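Home Sites Checklists Contact

Widarside laundry room, monthly safety check
Ref 1637, February

1. Fire door closes fully. Yes.
2. Extinguisher in date, pin in place. Yes.
3. Folding area
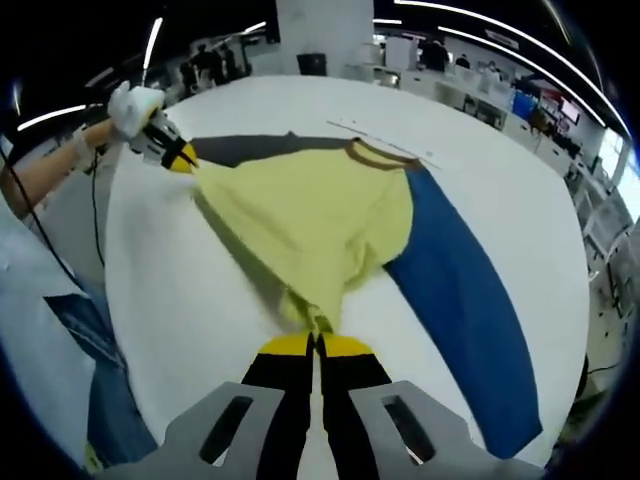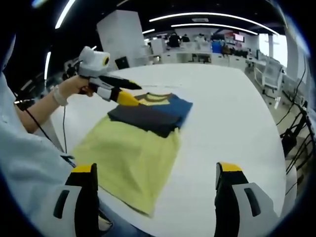

Clothes on the white table.

4. Dryer lint filters. Two need cleaning. Do before Friday.
5. Floor drain. Slow at the far end. Ding to quote for clearing it.
6. Hot tap, 44 degrees after one minute. Pass.
7. Clearance behind dryers, 100 mm. Pass, but the hose on dryer 10 is kinked. Lemier to replace.
8. First aid box. Plasters low, reorder.

Copy to Judutow office.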